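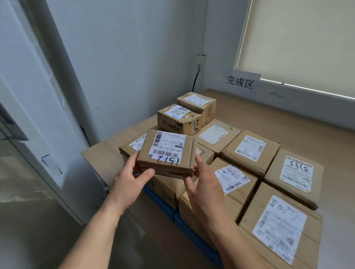

Boxed up: cardboard parcels stacked on blue plastic crates.

Nayara Lins is back, and she's doing a ghost story

Thu 15 October

Print | E-mail

I've been waiting for this one, so forgive me if I gush a bit. Nayara Lins has signed on for Nungate, the new feature from Olanrewaju Aliyu, and it'll be her first time in front of a camera since she walked away from Murna at the end of its third season.

If you missed Murna (and if you did, go and fix that this weekend), she played the harbour pilot with the terrible marriage, and she was the best thing in it by a mile. Then she left. There were all sorts of rumours, most of them silly, and she didn't bother answering any of them. She went off and did a stage run at the Akande instead, 11 weeks in a two-hander with hardly any set, and I saw it twice and would have gone again if I could've got a ticket.

I got her on the phone on her lunch break and asked straight out why she'd stayed off screen.

"I was tired and I was getting sent the same woman over and over," she told me. "Different coat, same woman. I thought, if I keep saying yes I'll be doing her until I'm 90."

So what changed her mind? Aliyu's script, she reckons, though it took him a while to get it to her. He'd posted a copy to an old address, then e-mailed it to an agent she no longer works with, and in the end he turned up at the stage door of the Akande with it under his arm. She read it on the tram home and missed her stop.

Nungate is set in a country town where the only pub is about to be sold, and Lins plays the publican's sister, who comes home to help clear the place out and starts hearing somebody walking around upstairs. That's as much as either of them would give me. I did ask whether it's properly scary or more the sad sort of ghost story, and Aliyu laughed and said his mum had read it and wouldn't sleep with the door shut for a week. I'm taking that as scary.

It's his second feature. The first, Prasen, was the little black and white film about the radio repairer that did so well on the festival circuit, and he made it with a crew of 10, most of whom are coming back for this one. He was very funny about the auditions. The production put out an open call for the younger roles and got 853 tapes, and he says he watched every one of them himself, mainly on his kitchen bench with a bowl of cereal.

"You can tell in the first few seconds, but it seems rude to stop," he said. "People have put a shirt on for you."

No word on who got the parts yet. He wouldn't even give me a hint, and believe me I tried.

Rehearsals start before the end of October, and then they're off to shoot in the country for what Lins calls "the cold bit". She's been learning to pull a beer properly, and she's also been having lessons on the piano accordion, which she describes as a crime against her neighbours. She'll be playing it live in the film - no dubbing - so she's got her work cut out.

I asked if she'd ever go back to Murna, because I knew you lot would write in if I didn't. She was quiet for a second. "I loved those people," she said. "I'd go back for a dinner."

Fair enough. The show's still going without her and it's all right, although I haven't quite forgiven them for the wedding episode.

There's no release date for Nungate so far. Aliyu wants it seen in cinemas first, and he'd like it to open in winter, when it's dark by the time you come out.

Print | E-mail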